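Questions I Get a Lot

I've been putting out home-recorded songs as Prirton for a while now, and my inbox has turned into the same dozen questions on a loop (which I love, please keep writing!). So I finally sat down and typed up some answers. If yours isn't in here, the contact form still works and I do read everything, just slowly.

Is Prirton a band or a person?

Mostly a person, me. I write the songs and play most of what you hear. When I play live there are four of us, and on those nights it feels like a band, so I say "we" on stage and "I" on this page and try not to mix them up.

Where does the name come from?

It was a typo in the subject line of an email I sent to a club in Dadley, and they printed it on the flyer before I could fix it. By then a few people had already shown up to see Prirton, so I kept it.

What do you record with?

One decent microphone, one bad microphone, and an old laptop that gets very loud if I open more than a few tracks. The bad mic is on nearly every vocal. It makes me sound like I'm calling from a gas station, and I've gotten attached to that. Guitars go straight in, no amp, and I dirty them up later. Drums are a mix of samples I made myself and a real floor tom I hit with a wooden spoon wrapped in a sock.

Do you really record everything at home?

Yes, apart from the strings on Cadinberg, which we did in a church hall over one very cold weekend in January. You can hear the radiator clanking on track three if you turn it way up. I tried to edit it out for a whole evening and then decided I liked where it landed.

How long does a song take you?

Anywhere from one afternoon to forever. The title track on Cadinberg went through 33 versions, and I know that because I was numbering the files. The one I released was version 6. I wish I could tell you I learned something from that, but I'm already on version 20-something of a new one.

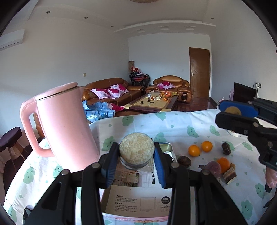 Posted by the Prirton mailbox on March 23, 2022
Filed under: FAQ, Recording, Shows

Can I buy Cadinberg on tape?

There are a few left! I dubbed 137 of them and the last batch is on the merch page now. Once they're gone I'll probably do a second run with a different color shell, so don't pay some stranger triple for one. Vinyl is a bigger question. I'd love to, but the pressing plants are backed up like crazy and I'd have to pay for everything up front. Ask me again in the fall.

My download code doesn't work. Help?

So sorry! Check for the letter O versus the number zero first, that gets almost everybody. If it still won't go through, send me a picture of the card and I'll email you the files myself.

Will you play my town?

If I can get there in a van in one day and somebody will let us sleep on a floor, there's a good chance. We did a run last summer that came to 918 miles on the odometer, and the van was making a noise for most of them. The best way to get us to come is to tell your local venue you'd buy a ticket. Bookers really do listen to that, way more than they listen to me.

Are your shows all ages?

Whenever I have a say in it, yes. Some bars can't do it, and I'll always put that on the shows page so you don't drive out for nothing. House shows are all ages, but please be nice to the neighbors and don't park across their driveways.

What was the smallest crowd you've played to?

Two, and one of them was waiting for the pinball machine. The biggest was 71 people in a basement built for maybe half that, and the ceiling was dripping by the end. I had more fun at the second one, but the pinball guy bought a tape.

Can I cover one of your songs?

Please do! You don't need to ask if it's for a show or a video with your friends. If you're putting it out for sale, drop me a line first so we can get the credits right. I'd also really like to hear it. Chords for most of Cadinberg are in the lyrics section, although the tuning on "Kulkarni" is weird and I've written it out two different ways because I can't remember which one I used.

Will you listen to my demo?

I will, but give me a while. Links are better than attachments, and two songs are better than twelve. Put your favorite first. I'm not a label and I can't get you signed, but I'll tell you which one got stuck in my head.

Is there a new record coming?

There are eight songs and I like five of them. The mailing list will hear about it before anyone else, and I only send one out when there's something to say.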